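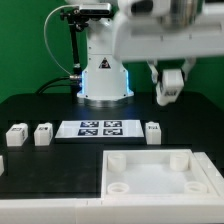
Burnerel Circle - Frequently Asked Questions

Posted Wednesday, December 26, 2018 by the Burnerel web desk

How do I ask to join?
Write one page by hand and mail it to the Gavalas address. Typed letters are returned unread.

How long until I get a reply?
Usually around 27 days. Letters received in January take longer.

What happens at a first sitting?
Two members sit with you in silence for 14 minutes. Speech is allowed afterward - questions about the Druven texts are held for the second sitting.

Is there a fee?
No. Travel to Zillus is at your own cost.

Can I belong to another faith or order?
Yes, if its vows do not forbid it.

This site uses cookies. By continuing you accept their use.

Contact | © 2018 Burnerel Circle | Back to top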